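Course materials / Robotics / Session notes

Comparing two end effectors on one tabletop task
Notes for the second lab, prepared by Miloslav Charvát

In the first lab we worked with each arm separately. In this lab the two arms share one simulated table, and we compare what each end effector is able to do with the same small set of objects. The left arm has a gripper with fingers that close on a part. The right arm has a multi-fingered hand. The simulation runs in Zuvia, and the controller is the one you already know from Jomside, with no changes in the gains.

The objects are a blue tray, a yellow bowl with a small green piece in it, a flat white square, and a red bar. Please do not move the start positions in the scene file. If two groups have different start positions, we cannot compare the results.
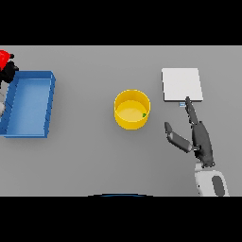

Why do we compare the grippers in simulation first, before the real arms?
It is faster to repeat the same start position, and a bad grasp does not damage the fingers. The friction values are only estimates, so the results must be checked later on the real arms.

Every group makes 300 trials with each end effector. Last November one group made 307 by mistake and included all of them in the average. Please cut the list at 300 before you compute anything.

Part A. The bowl and the hand

The bowl is difficult for a two-finger gripper when it must be held from the side, because the contact area on a curved wall is small. The hand can put several fingers over the rim. However, the hand has many joints, and each joint adds a little error. Ghazal Khosravi tested three closing speeds for us and recommends the slowest one. With the fast setting the bowl was often pushed away before the fingers could close.

Write down for each trial:
- the closing speed
- the position of the wrist at first contact
- if the bowl moved more than 5 mm before the grasp

The third point must be read from the log. Do not judge it by eye from the video.

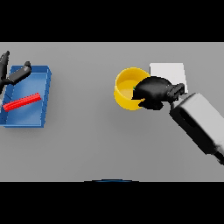
Fig. 2. Right hand at the bowl, fingers over the rim. The red bar is in the tray.

A common question is how to count a trial when the green piece changes its place inside the bowl. We count it as a normal trial. Only when the piece leaves the bowl do we mark it as a failure.

Part B. The bar and the gripper

The red bar has flat sides, and here the gripper should have the advantage. The interesting part is the orientation of the bar after the grasp. If the bar turns between the fingers, the controller does not know it, and the next motion is planned with a wrong angle. Sembiring's method from the reading corrects this with one extra camera view. You may use it, but then you must report the results with and without the correction.

Also pay attention to the distance between the two arms. The workspaces overlap near the middle of the table. The collision check stops both arms when they come too close, and such a trial must be repeated. Keep the right hand at its side of the table while the left arm is working.
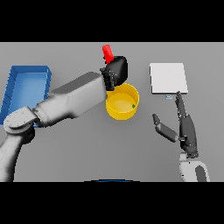

Fig. 3. Left gripper with the red bar, near the yellow bowl. Right hand by the white board.

For the report

Give one table for Part A and one for Part B. Under each table write a short paragraph on the failures, with the trial numbers. A success rate alone is not enough for a comparison, as one end effector can fail rarely but in a way that stops the whole task.

Groups that want to try the Skuteck fingers on the left arm should ask me before they change the model. The fingers are longer and the collision shapes must be loaded again. The reports should be no longer than 2 pages without the tables.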